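Rarko (grasp planner)

Rarko is a software planner for two-armed robots with multi-fingered hands. It sits between perception, which decides what is on the table, and the joint controllers, which move things and take the blame. Development began in Jevcombe as a side branch of Kouris, an older motion library, and the two still share a configuration format that neither project claims to have designed.

Overview

Rarko takes a segmented depth image and returns a ranked list of hand poses. Each candidate is scored for reach, finger clearance and the chance of hitting the container the object is lying in. The last of these was added in release 67, after users pointed out that objects are often kept in things.

Container handling
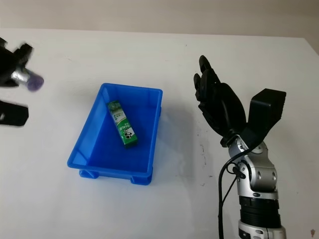

Mikis Tamber

A small green box lying in an open blue tray is the sort of job the container term was written for. The tray has a raised rim and sloped inner walls, so a hand coming in low from the side meets plastic before it meets the box. Rarko treats the rim as a solid band and the walls as planes, then throws out any approach that crosses either one. With a box set at an angle to the tray, the list of survivors can be short.

Arm selection is handled separately. The planner solves for both arms and picks the cheaper path, with a small penalty for changing its mind. Before the penalty existed, a target near the midline could keep the two arms politely deferring to each other until the 238-cycle timeout.

Perception

Rarko does no object recognition of its own. It accepts masks from any source and trusts them completely, a policy the manual calls "modular." Masks older than 117 milliseconds are dropped. Printed packaging causes few problems in itself, but shadows beside a tray are sometimes segmented as part of it, giving the planner a wider tray to avoid than the one on the table.

Tooling

A replay viewer shows rejected grasps in red and accepted ones in a slightly different red. A patch to change this was submitted on 2021-07-06 and remains under review. The regression suite holds 916 recorded plans, most of them for boxes.

See also

Kouris (motion library)
Inverse kinematics
Collision checking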